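Want to drive a robot for an afternoon? We're looking for 24 people to come to our open day at Skonasent on Tuesday, November 15, 2022, and try the simulator we use for our household and workshop tasks.

You don't need any experience, and gamers don't do much better than grandparents (sorry, gamers). I'll sit with you for the first few tries, then you're on your own with the controls and a cup of coffee!
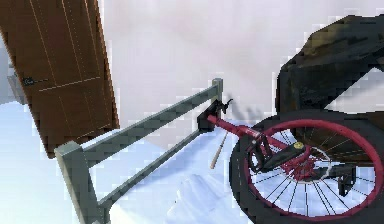
My part of the day is the garage room, and I'm pretty fond of it. You'll pick a task from my list and have 4 tries at it. Thin stuff is what trips people up, so if you want a real challenge, ask for the wheel with the red rim and see how you do around those black spokes. Eamon Ó Ceallaigh runs the kitchen room next door if bikes aren't your thing.

You must be 18 or over. Lunch is on us, and so is parking. To sign up, email Yaw Dankwa at the Skonasent front desk and tell him morning or afternoon.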